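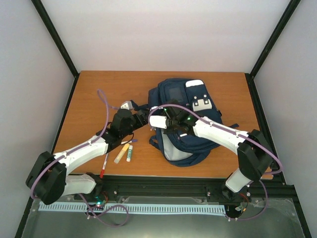
Navy backpack and small items on a wood-grain tabletop.

Esetti Bellis Leave-In Conditioner, Fine to Medium Hair

Product type: rinse-free conditioning spray
Hair type: fine to medium, straight to loosely wavy
Hold: none
Finish: natural, low shine
Fragrance: light, green

Bellis is a water-based leave-in conditioner for hair that tangles easily but goes flat under creams and oils. It is applied after washing, before combing, and is left in until the next wash. The formula contains glycerin, panthenol and a conditioning agent of the type used in rinse-out products, at a lower level. It contains no silicone and no drying alcohol.

Directions

Towel hair until it stops dripping. Shake the bottle. Hold it a hand's width from the head and apply 3 to 5 sprays from mid-length to ends. Long or bleached hair may need more. Comb through with a wide-tooth comb, starting at the ends. Dry as usual.

Bellis can be used on dry hair between washes. One spray on the palms, smoothed over the ends, is enough. Do not spray directly at the roots, where it will build up and shorten the time between washes.
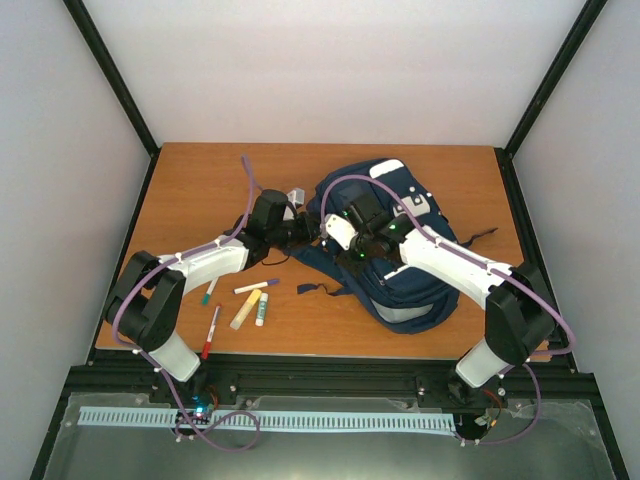

The trigger has two positions. Fully open gives a wide mist; a half turn back gives a narrower spray for the nape and the underside of long hair. If the nozzle clogs, remove it and run it under warm water. Do not clear it with a pin, as this widens the opening and the mist will not recover.

Sizes and refills

The 800 ml salon refill fits all Esetti bottles with the gray collar. It does not fit the older Follska bottles, which have a different thread. The refill pouch has no trigger and cannot be used by itself. Shelf life is 18 months from opening. Store below room temperature extremes and out of direct sun.

The fragrance was changed when filling moved to Okcombe in June. Old and new stock can be mixed in one bottle. 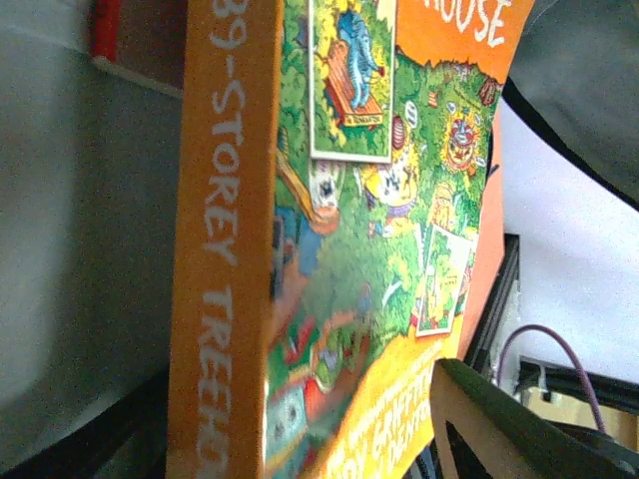
Can Bellis be used before a blow dryer or flat iron?
It can be left in under a blow dryer, but it is not a heat protectant. Apply a separate heat product once the conditioner has been combed through, and let the hair dry completely before using a flat iron.

Page updated Thursday, April 3, 2025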